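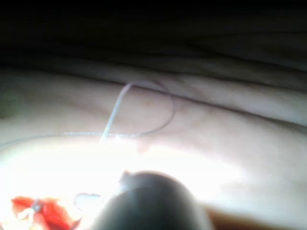 Fevell cushion refill offer leaves questions

2025-11-08

Beaulieu homewares chain Fevell says it will restuff tired seat cushions for $64 each, and that a padded cushion treated this way will feel new for years. How many years, it won't say.

The service, run with upholstery supplier Pronda, opened in April at one store and now covers 9. Fevell claims 1,902 cushions have gone through so far. It gave no figure for how many came back.

Customers are told to expect some creasing and the odd stray thread – "normal settling", according to the leaflet. The guarantee covers burst seams only. Marks, lumps and changes in colour are excluded, along with anything filled by another firm.

A new cushion at the same stores starts at a few dollars more. Fevell hopes to reach 1,000 jobs a month by next April, and did not respond to questions about where the old filling goes.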